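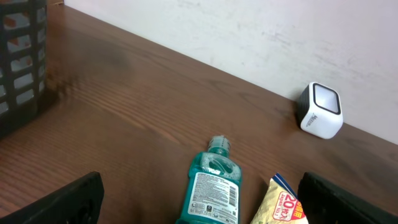
How I Clean Up a Wood Tabletop (and the Scuffed Wall Behind It)

I put this job off for most of the winter, then did the whole thing in one afternoon in June with a podcast going. If you have a table pushed up against a painted wall, you know how it goes: the front half gets wiped every day and the strip along the back gets wiped when you move house. Mine had a gray line of dust you could have planted carrots in!

What I use:

Two soft cloths (old T-shirts are great)
A soft paintbrush, the cheap kind
Dish soap and warm water
A melamine sponge for the wall
Amach wood soap, or whatever gentle one you like
A little Dandel paste wax
2000-grit sandpaper, only if you have a rough spot

Step 1. Clear everything off

Everything, even the plastic basket you've decided is fine where it is. Baskets with a grid of holes are dust magnets, so mine goes straight in the sink for a rinse while I do the table. Speakers and anything else with a plug get unplugged first and wiped with a barely damp cloth. No spray near the speaker, please (I lost one that way and I'm still a bit sore about it).

Step 2. Do the wall before the wood

I used to do this backward and ended up cleaning the table all over again. Dust the wall with a dry cloth, top to bottom. Then take a drop of dish soap in warm water, wring the cloth out hard, and go over the gray smudges. Most of mine come off with that. For the stubborn scuffs I use the melamine sponge, very lightly, and I try it down low first. On flat paint it can leave a shiny patch, and a shiny patch on a matte wall is worse than the scuff. If a mark won't budge, touch it up with leftover paint. Our wall is Clastura 547, a sort of off-white, and I keep a jam jar of it under the sink.

Step 3. Get the back edge

Run the dry paintbrush along the line where the table meets the wall. If you can pull the table out a few inches, even better, but mine weighs a ton so I brush and then vacuum with the narrow nozzle.

Step 4. Wash the wood

Mix the wood soap the way the bottle says, wring out your cloth, and wipe with the grain. Work in sections as wide as your arm and dry each one before you start the next. Sticky ring? Lay the damp cloth on it for a minute and try again before you scrub.

If you find a rough spot, a few light passes with the sandpaper, along the grain, will usually do it. Skip this on veneer.

Step 5. Wax, if you feel like it

Thin coat, thinner than you think. Let it haze over, then buff until your arm complains. I wax every 6 months or so, and you can tell it's time when water stops beading.

Give it an hour before anything goes back. I stuck little felt dots from Lau under the basket this time so I can slide it over when I dust. They come on a sheet and I have most of them left, so the lamp is getting some too.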